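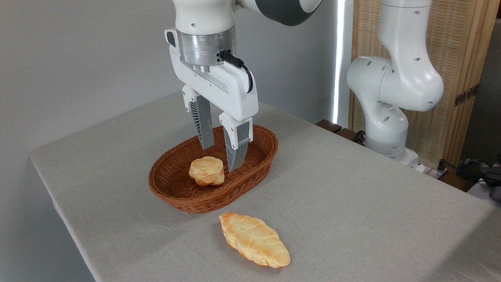 Hirnholm, January

Section 4. Working at the shared table

Read this section before you run anything on the two-arm tables. If you have already run something, read it anyway and try to look surprised.

The rules apply to every table in the Hirnholm room, including the bakery task, which people tend to treat as a holiday because the objects are bread. A roll in a basket is a soft, light object inside a rigid, light container, and the fingers will happily pick up the second while you are congratulating yourself on the first.

4.1 Before power-up

1. Read the last entry in the table log. If it ends in a question mark, find the person who wrote it.

2. Check the cloth. It should lie flat under the work area. A little drape over the edge is fine. A fold under the basket is a ramp, and the basket will use it.

3. Follow each cable with your eyes from the gripper up to the flange, then from the arm base to the power strip. The gripper cable needs a loop with enough slack for a full wrist turn. Do not tape the loop down. Princess Aquino keeps a bag of connectors that were taped down, and she will show it to you.

4. Look at the finger pads. The ribbed gray pads should be free of crumbs, glaze and whatever the last task was about. Wipe with a barely damp cloth, with the arm off.

5. Find the stop button and put your hand on it. Pointing at it does not count.

Note: Both arms get the check, even if your task uses one. An arm you are not using is still an arm.

4.2 Placing the objects

6. Set the basket first, then whatever goes in it, then whatever goes beside it. Working in the other order means reaching over your own setup with your sleeve.

7. Leave a finger's width of clear space on both sides of the target. With a round roll in an oval basket you get this most easily by keeping the roll off the rim and turning the long axis of the basket so that neither finger has to share a spot with the weave.

8. Anything lying on the cloth in front of the basket counts as an obstacle until the task says it is a target. This includes croissants. Enter it in the obstacle list.

9. Keep tools, phones and lunch off the table. Food that belongs to the task goes in the task tray and stays there between runs.

CAUTION: Task food is not food. It has been handled by the grippers, by the person before you, and by whoever dropped it. The label on the tray says so in 30-point type and we still lose pastries.

4.3 The approach

10. Open the fingers fully before the arm comes down. Opening on the way down saves a moment and costs a basket.

11. Bring the gripper straight down to the hover height on your task sheet and hold there. The pause is 5 seconds and it is for you. Look at both fingertips from the side, then from the front. A finger that seems centered from one side may be resting on the rim from the other.

12. If one tip will enter the basket lower or earlier than its partner, decide whether you meant that. An angled entry is allowed where the task sheet calls for it. Otherwise go back up, correct the wrist and come down again. Do not nudge the basket to suit the arm.

13. Lower at slow speed. Fast speed is locked below hover height, and the key is with Marites Quiambao, who has heard your reason before.

14. Close on the lightest grip setting. If the roll slips, raise the setting by one step and log it. Two raises is the limit for baked goods. After that the thing you are gripping is flour.

Note: Lift straight up until the object clears the rim, then move sideways. Most of the tipped baskets in the log come from somebody doing both at once – the shortest path is a fine idea in an empty room.

4.4 Hands and people

15. No hands inside the table edge while either arm has power. To fix a roll that has rolled, stop both arms, wait for the status light, fix it, step back, call "clear," restart.

16. One person runs the table. Others may watch and may call a stop. They may not call suggestions during a descent.

17. Anyone can press stop for any reason and does not have to explain it. Ghazal Azimi once stopped a run over a noise that was the radiator. This was correct and went into the log as correct.

18. Keep the second arm parked upright near the back of the table, with its joints locked, unless the task sheet names it. If it is named, agree out loud which arm goes first.

4.5 Finishing up

19. Raise the arm to its park height, open the fingers, power down, switch off at the strip.

20. Bin any task bread older than 24 hours, whatever it looks like. The crust stays handsome long after the grip readings stop meaning anything.

21. Write the log entry while you are still at the table. "Went fine" is not an entry. Give the object, the grip step, the number of retries and anything that touched anything it shouldn't have.

Changes to this section go to Divina Policarpio. Changes to the hover heights go to Rommel Cabrera, with the measurements attached. For the Bumeteo grip settings see Section 5, and for laundry tasks see Section 6, where the cloth is the target and rule 2 does not apply.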